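Niltum Kitchens opens refill and lunch packing room in Kiltarora

Free container swap starts in September, weekday mornings from 7:30

KILTARORA - Niltum Kitchens, the meal prep and home storage company, said today it will open a public packing room on the ground floor of the old Yatsenko building in Kiltarora. Doors open in September. No membership, no fee for the room itself. Bring food, bring boxes, or buy both there.

The room is the company's first space that is not a shop. Long counters, sinks at both ends, a wall of shelving for clean containers, a cold case for cut fruit and vegetables. People come in on the way to work, pack a lunch or a week of lunches, label them and go.

"We kept hearing the same thing from customers - I have the boxes, I don't have the counter," said Chunhua Yu, who runs the Kiltarora program for Niltum. "Small kitchens, roommates, a dish rack that takes up half the space. So you end up buying a sandwich. We wanted a place where the packing part gets done and you can leave the mess with us."

Container swap

Opening alongside the room is a container swap, run with neighborhood delivery service Nelteo. Anyone with snap-lock boxes missing a lid, or lids missing a box, can drop them off and take home a matched set. Used containers have to be clean, uncracked and with the gasket still in place. Boxes with a broken clip go in a separate bin and are used for dry storage in the workroom, nuts and bolts, seed packets, that sort of thing.

Niltum has set aside 3000 containers to start the swap. They come in 6 sizes, from a sauce cup up to a box big enough for a whole roast chicken. All are clear or frosted plastic with clip lids. No glass for now, the company said, mostly on account of the weight when Nelteo riders carry them.

Nelteo will pick up swap boxes from homes inside the Kiltarora delivery area on its regular grocery rounds. Leave them in a bag at the door, lids on. Riders cannot take boxes with food in them.
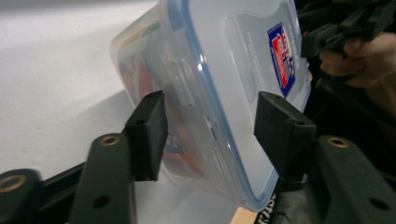

Snap-lock food container with a blue-rimmed lid, packed and closed.

What goes in the boxes

The cold case will change with what growers bring in. For the opening weeks the company expects carrots, peppers, squash, tomatoes, apples and late melon, all washed and cut on site every morning. Sold by weight. Cooked grains and beans to follow once the second cooler is hooked up, probaly by the end of the opening month.

Staff at the counter can help with the parts people tend to get wrong. Hot rice shut up in a deep box. Dressing poured on at 7 in the morning for a salad eaten at one. Cut apples and onions in the same container. Short printed cards will hang over each counter with storage times and tips, free to take home.

A few of the tips from the cards:

Let hot food stop steaming before the lid goes on, then straight into the fridge. Shallow boxes cool faster.

Wipe the rim. One grain of rice under the gasket and the lid will leak in your bag.

Close the long clips first, then the short ones. Press the middle of the lid a little before the last clip.

Tomato sauce stains frosted plastic. Rinse in cold water before hot.

Pull the gasket out once a week and wash it by itself. Dry it all the way before it goes back in the groove.

Write the date on tape, on the side of the box. Tape on the lid goes missing when lids get mixed up.

"The gasket one gets people," Yu said. "They've had the same box for years and didn't know that ring comes out. Then they pull it and, well. You wash it after that."

Packing hours and classes

The room opens at 7:30 in the morning on weekdays and stays open untill early evening. Mornings are walk-in. The sinks and counters are first come, first served, and people with more than a few boxes to fill are asked to come after the morning rush.

Evenings are for classes. Three are on the calendar so far: a week of lunches in one evening, school lunches for picky eaters, and a fridge clear-out class where people bring in whatever is left in the crisper drawer and work out what can be saved. Classes are small and need a sign-up. The clear-out class is free, the other two carry a small charge that covers ingredients.

Kids are welcome at all of them with an adult. Step stools provided. Knives stay at the staff end of the counter during the school lunch class, younger kids get the crinkle cutters.

About the space

The Yatsenko building was a dry goods store and then sat mostly as storage. Niltum took over the ground floor in the spring - over 3000 square feet, with the packing room at the front and washing and shelving behind. The old store counter was kept and runs along the street window. It has been sanded and sealed and is now the spot for labeling and bagging. Original drawers too, small ones, now full of tape, markers, spare gaskets and the odd clip.

Spare gaskets will be sold singly. That was a request from the mailing list, and a loud one. Bring the box along if you don't know the size, staff will match it at the drawer. Most common brands of clip-lid box can be matched, the company said, but older round ones are hit or miss.

The washing room in back handles swap containers only. Visitors wash their own boxes at the front sinks. Racks, brushes and soap are supplied. Towels too, though please use the ones on the left hooks for hands and the right hooks for boxes.

Getting there

Entrance on the street side, ramp at the side door. Bike racks out front. Car parking is limited, short stops only in the mornings, so the Nelteo pickup is the better choice for anyone with a big load of containers to swap.

Opening morning

Coffee and cut fruit at the window counter from 7:30. The first visitors through the door get a starter set of 3 boxes in different sizes, while they last. Yu and the counter staff will be packing a full week of lunches in the open, start to finish, and will take questions as they go. Recipes on the cards.

Press are welcome during the opening morning and can photograph the packing room and the shelving. The washing room is wet floor, closed shoes please. Requests for interviews with Chunhua Yu should come in ahead of time through the Niltum Kitchens press desk.

About Niltum Kitchens

Niltum Kitchens sells prepared ingredients, storage containers and lunch gear, and teaches home meal prep. The Kiltarora packing room is its first public workspace.

About Nelteo

Nelteo delivers groceries and household goods by bike in Kiltarora and nearby neighborhoods.

Press contact: Niltum Kitchens press desk, Yatsenko building, ground floor, Kiltarora. High-resolution pictures and the full set of storage cards on request.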